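Household tips: drawers that you forget to open

Many of us clean the top of a cabinet each day and the inside of the drawers only when something smells. In my first apartment in Pradby I had one drawer which I did not open for a whole winter. I will not say what I found in it, but it was sticky.

Start always from the lowest drawer. It is the one where people drop the things they do not want to look at, and the one where crumbs collect. Pull it out fully, as far as it goes, and leave it so until you have finished.

A white bowl and a water bottle on top, and something red in the open bottom drawer:
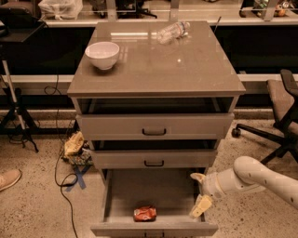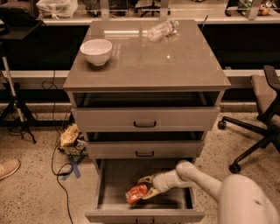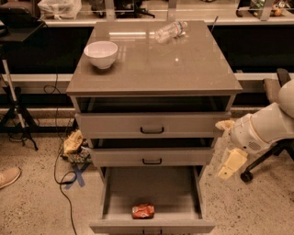

Wei wrote to me that starting low is fine for the back, but only if you close each drawer before you open the next one, as a cabinet with two full drawers out can tip forward. I agree with this and I do it the same way now.

For the inside of a painted metal drawer I use warm water with a little dish soap, then a dry cloth. Let it stand open for 30 minutes before you put anything back. The corners need an old toothbrush. If the smell stays, put a small dish of baking soda inside and close the drawer overnight.

Empty cans and snack wrappers should go out the same day – even a rinsed can leaves a ring if it lies on its side. Bottles with some water left can go to the plants.

The top takes me 15 minutes. Move everything to one side, wipe, dry, then do the other side. On a glossy surface wipe in one direction only, or you will see the streaks when the lamp is on.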